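6.3 Reviewing wrist camera views before a simulated run

This section applies to Umali workcells running household scenes in the Trillgate simulator. Complete it after the scene has loaded (see 6.2) and before any motion command is sent.

1. Load the scene and confirm that the status line reads READY. If it reads PARTIAL, return to step 4 of 6.2.

2. Set the arm to the home pose. Do not use a saved pose from an earlier session.

3. Open the wrist view and leave exposure on AUTO. Fixed exposure is allowed only for scenes on the Kerkosis approved list.

4. Check the near field. Note which parts of the gripper and arm are in view and whether they hide the work area. A finger may cover part of the view, but the target object must be visible on at least one camera.

5. Check for washed-out surfaces. Light-colored wood close to the lens is the usual case. If the grain can no longer be made out, lower the key light by one step and repeat.

6. Check shadow edges. Jagged edges mean that the shadow map is set too low for the distance. The minimum is 447 for review and 1,708 for recorded runs.

7. Set the speed limit to 10 percent for the first pass. It may be raised after one full pass with no contact alarm.

NOTE: Shadow map values are stored with the scene – not with the operator profile. A change made here affects every user of that scene.

CAUTION: A clear view on the wrist camera is not proof of clearance. Surfaces behind the finger are not shown. Always run the collision check in 6.4 as well.

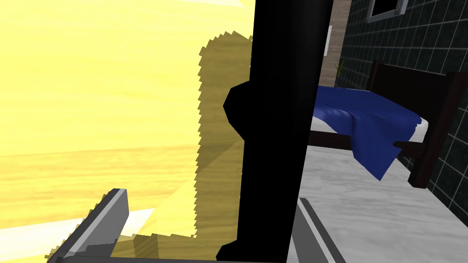

Figure 6-3. Wrist view in a bedroom scene. The black finger blocks the center of the view; the shadow on the yellow wood to its left has a jagged edge (see step 6).

8. Record the result in the run log as PASS, PASS WITH NOTE or FAIL. A jagged shadow alone is entered as PASS WITH NOTE for review runs and as FAIL for recorded runs.

9. If the result is FAIL, lock the scene and send the log to the Rernesport support desk. Do not edit the scene while it is locked.

Logs are kept for 8 weeks. Sites that need a longer period must export them by hand – see Appendix C.

Section revised 3 Mar 2020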